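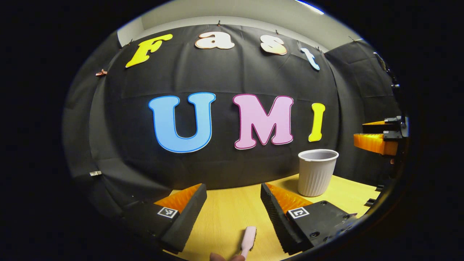

# Sketgate

Sketgate is a small collection of bread recipes in plain text, written so that you can read them with floury hands and search them from a terminal. There are 144 recipes at the moment, nearly all of them tested in a home oven, and I'm so pleased with how it has grown!

Last updated: May 10, 2024

## What's in it

- `loaves/` — tin loaves, cobs, bloomers, and a rye that takes 11 hours from start to finish (worth every one of them)
- `flat/` — flatbreads, crispbreads and the oatcakes everyone keeps asking me for
- `sweet/` — buns, mostly. Negin Moradi's cardamom knots live in here and you should make them first
- `starters/` — notes on keeping a sourdough starter going, including how to bring one back after a long holiday

Each recipe is one file. The top part has the name, the flour weight and the oven setting, then a blank line, then the method in ordinary sentences.

```
name: Drulholm brown
flour: 500 g
oven: 220 C
tin: 2 lb
```

## Weights and measures

Everything is in grams, liquids too. Older recipes from the Lestora notebook came in cups and ounces and I've converted them, but Sanne Goossens found 3 where my salt was wildly off (sorry, Sanne!). Those are fixed. If a dough tastes like the sea, please open an issue.

Oven settings are for a fan oven unless the file says `conventional`.

## Searching

```
grep -ril "caraway" loaves/
```

That really is all you need. I did start a proper search script called Geagea, and it's in `tools/` if you fancy it — it can scale a recipe up or down as well, though it still rounds yeast badly for very small batches.

## Adding a recipe

Yes please! Bake it at least twice, copy `template.txt`, and fill it in. Write the method the way you'd tell it to a friend over the phone. Say what the dough should feel like, because "knead for ten minutes" means something different to everyone.

Photos of crumb are lovely but go in the issue, please, so the download stays small.

## Still to do

- gluten-free section (June, with luck)
- altitude notes
- a better name for `sweet/misc2.txt`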